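Cold noodle counter opens second shop in Dumlao Arcade

Troduvham, the cold noodle counter that has drawn lunchtime lines near the bus station for the past few summers, opened a second shop on Saturday on the ground floor of Dumlao Arcade.

The new shop has 15 seats along a counter and a takeout window facing the street. The menu is shorter than at the first location. Customers can choose buckwheat noodles in chilled beef broth, wheat noodles in cold soybean soup, or a vegetable bowl with sesame dressing. Dumplings are sold on the side, steamed or pan-fried.
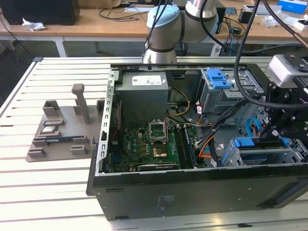 Same broth, smaller kitchen

Owner Rajitha Biswas said the broth for both shops is still made at the original kitchen and brought over each morning before opening.

"We didn't want two different soups under one name," Biswas said. "It's the same pot. We just start it earlier now."

The noodles are pressed to order at the new counter. Biswas said the kitchen can turn out 200 bowls on a busy day, and when the broth runs out the shop closes. A sign at the takeout window will show which soups are left. 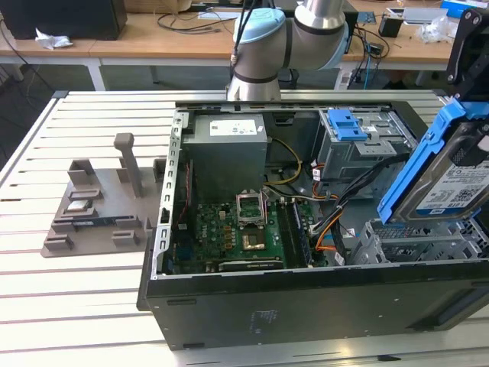 Prices match the first shop, with one change. Extra noodles, which used to be free on weekdays, now cost 2 dollars at both locations. Biswas said the price of buckwheat flour had gone up twice since last fall and that she preferred a charge for seconds over smaller bowls.

The soybean soup is made without meat or fish stock. It is served unsalted in the traditional way, with a dish of salt on the counter. Kimchi and pickled radish come with every order, including takeout.

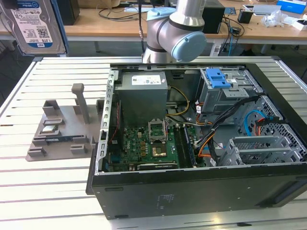

Page 2

Dumlao Arcade has lost several food tenants over the past year, including the Amodis bakery, whose old space the noodle shop has taken over. The bakery's front window and tiled floor were kept. The ovens were removed to make room for a walk-in cooler.

Delivery is not offered for now. Biswas said cold noodles stick together if they sit too long and she has not found a container she likes.
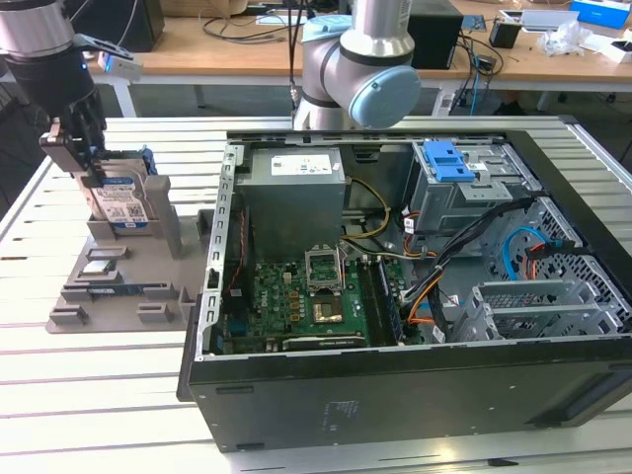 Hours and ordering

The shop opens at 11 a.m. and closes at 8 p.m. or when the broth is gone. It is closed Mondays. Takeout orders can be placed at the window only. The counter will stay open through November, when the menu changes to hot soups.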